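Skirby Duvet, all-season weight

Back in stock as of July. Sizes twin, full, queen, king. White only, we get asked about gray every week and no, sorry, not this year.

Filling: down-alternative fiber, boxed so it doesn't slide to the foot end. Shell is cotton, tight weave. Sewn for us by Van Acker, same people who did the old one. Corner loops on all four corners now (the old one had two, you all complained, fair enough).

Which size? Measure the matress top first, then add the drop you want on each side. For a bed with an upholstered base most people like it hanging low. If you're between sizes go up.
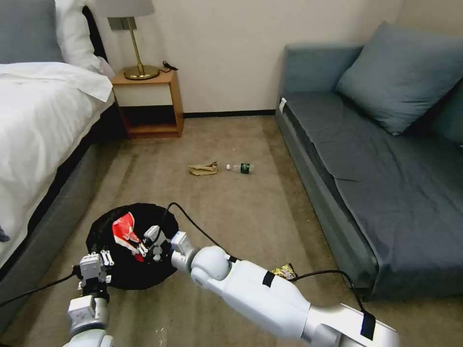 Washing. Warm, gentle cycle, big machine. A small home washer will take the twin and maybe the full, anything larger goes to the laundromat. Tumble dry low with a couple of clean tennis balls, take it out and shake it halfway. No bleach. No fabric softener, it makes the filling clump. Air it for a day out of the bag before first use.

Covers sold separately. Any standard cover fits but the loops only work with covers that have ties inside. The Jedau cover does, the Vundham one doesn't.

Hotels and guest houses: we do trade orders, minimum 80 pieces, mixed sizes fine. Ask for Sanne Van Wijk. Lead time is 3 weeks, longer if you want your own label sewn in. Send the ship-to address with the order please, not after.

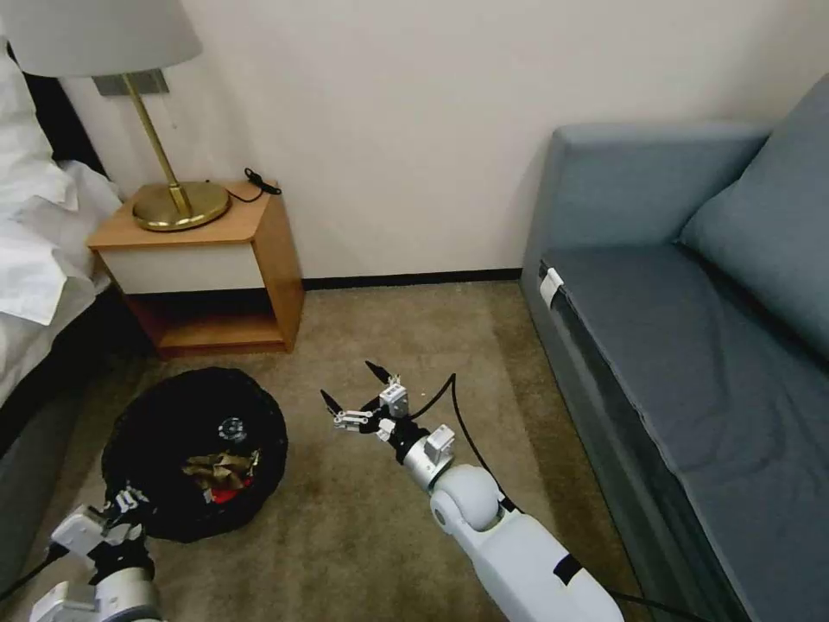 Returns: unused, in the bag, original tag on. If the bag's been opened that's OK, if it's been slept under it isn't. Seam problems are different, send a photo to Ward Van Leeuwen and he'll sort out a replacement.

Item no. 778 for the queen, other sizes are in the drop-down at the top. King is low right now, more coming.

Customer notes

"Warm enough for me with the window open. Crinkly for the first few nights then fine." Rianne Prins

"Good duvet, bag zipper broke right away." Frans Verschueren

(New bag zipper from the next batch on. Thanks Frans.)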